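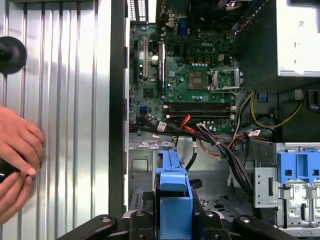 Mahsa Ahmadpour: Check the socket before you blame the board! I had the same no-start on a Dell tower in November and spent two evenings swapping power supplies. Fans spun, nothing on the monitor, no beeps.

Touran Daneshvar: Oh, good call. I was all set to order a new board. So I'm taking this one right down to the bare socket, and I'll log it here as I go. I love this part of the job!

Ticket 363
Machine: Dell desktop tower, Drenelville office
Reported: powers on, no picture, no beeps
Priority: normal
Opened: Feb 3, 2023

Tried so far
- Different monitor and different VGA cable. No change.
- Held the power button for 14 seconds with the cord out. No change.
- New coin battery. No change.
- One memory stick at a time, every slot. No change, but no beeps either, and with no memory at all it should be yelling at me.

That last one made me think Mahsa is on to something. Next step is memory out, cooler off, lever up, processor out.
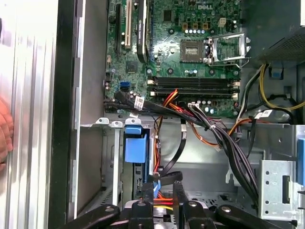
Mitley Desktop Repair Team

Touran Daneshvar: Processor is out and the retention bracket is up. All four memory slots are clear too. I left the SATA cables where they were, labels and all, so whoever puts this back together (me, probably) doesn't have to guess which drive goes where. Best idea anyone at the Sedgwick shop ever had, those labels.

Mahsa Ahmadpour: Nice! Now get a bright light and look across the contacts from a low angle, then turn the case and look again. A bent one catches the light differently from its neighbors. Don't touch anything in there with a finger or a cloth.

Touran Daneshvar: Will do. I have the magnifier from the Mamska kit, the one with the ring light. It's so much better than the old one.
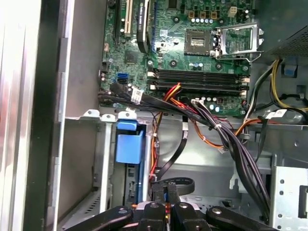
CPU socket open, retention cover up, memory removed.

Touran Daneshvar: Went over it twice with the magnifier and I think one contact near a corner leans a little. I'm not going to poke at it at the end of the day. Part 79 on the spares list is the same board, so if straightening doesn't work we have a swap ready.

Mahsa Ahmadpour: Leave it to me on Monday if you like, I have the fine tweezers. Put the plastic cap on the socket overnight.

Touran Daneshvar: Yes please! Cap is going on now. Case will be on shelf 28 with the screws taped inside the lid.

Status: waiting on socket repair
Assigned to: Mahsa Ahmadpour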